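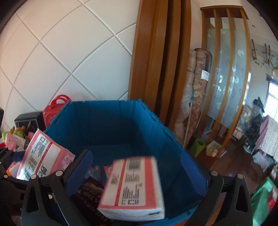

A ribbed blue crate near the start, with a boxed item going in.

How to clear a mixed pile into one crate (without buying a system)

By Wing-yan Yuen
Oct 18, 2022

I don't believe in most tidying advice. I have read a fair amount of it, I have tried the one where you hold each thing and wait for a feeling, and I have paid for a set of Fimano drawer dividers that now live, undivided, in a drawer. So take what follows as the method of somebody who was hard to convince. It uses a plastic crate, a marker and a timer set to 60 minutes. If you don't own a timer, your phone will do, and please don't let anyone sell you one shaped like a tomato.

The method is for a mixed pile. By that I mean toys, medicine, tape, tissues, a carry case and three things you can't name, all in one spot. Sorting books is easy and you don't need me for it.

What you need

A rigid crate with solid walls. Fabric bins sag, and once they sag you stop trusting them with anything that has corners.
A marker and some paper tape.
A bag for trash.
A flat surface you can walk past on at least two sides.

Step 1. Put everything in one place

Most guides tell you to work drawer by drawer. I did that all through August and ended up with six tidy drawers holding the same junk in a different order. Pull it out and heap it up. A bed is fine if you put a sheet down first, and it has the advantage that you will want it back by night.

Don't sort while you carry. You'll be tempted, and you'll lose half an hour standing in the hall with a box in each hand.

Step 2. Take out anything that can leak or be swallowed

Go through the heap for bottles, medicine boxes and tubes before you touch anything else. Stand bottles upright and check the caps. Medicine boxes go to a separate spot, up high if there are kids in the house, and they do not go in the crate even if there's room. Look for the expiration date while you have the box in your hand. If you can't find one, or can't read it, put the box aside and ask a pharmacist. I'm not going to tell you it's probably fine.
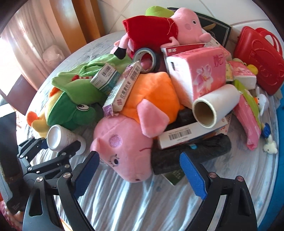
Plush toys, boxes and tape heaped on the bed. The long white and lilac box is medicine and comes out first.

Step 3. Boxes before plush

Everybody wants to start with the stuffed animals, as they are big and the pile shrinks fast. It's a trick. A pig and a frog will fill the bottom of a crate beautifully and then you have nowhere flat to set a box. Put the boxed things in first, flat side down, heaviest at the bottom. Turn the labels outward or upward so you can read them later. With a see-through crate you might get away with skipping this. With a solid blue one you won't.

Flat printed stuff can go right on the floor of the crate. Cards and leaflets I would throw out, but I've lost that argument at home.

Step 4. Small rolls and odd shapes

Tape and plastic wrap go in the gaps between boxes, standing on end if they're short enough. Tissue boxes go near the top, because you'll want them before anything else and because they crush. Anything in its own case with a handle should stay out of the crate completely. It already has a container. Putting a case inside a crate is how people end up buying a second crate.

Step 5. Now the toys

Plush goes on last. Press down gently, let it spring back, and see if it still sits below the rim. If it doesn't, the crate is full. I know there are vacuum bags for this. I used the Zerno ones for a season and the toys came out with creases across their faces, which my niece took personally. Maybe yours would do better.

If a toy is going to be used this week, leave it out. I've packed the favorite duck before and then unpacked the whole crate at bedtime.

Step 6. Label two sides

Write what's inside on paper tape and stick it on one long side and one short side. "Misc" is not a label. "Tape, tissues, plush" is. Some people keep a spreadsheet for this. A Lui organizing app I tried for a week wanted a photo of every item, and I quit at the tissue box.

What this won't do

It won't make you own less. Every storage article claims it will, and the Torner catalog goes further and promises calm. You'll have the same things in a shape you can lift. In my house the crate stays filled for a few weeks before things start drifting out, and then I do it again, faster.

When the 60 minutes are up, stop, even with stuff still on the bed. Whatever is left goes in the trash bag or back to the room it came from. Then shake out the sheet, and check under it for caps.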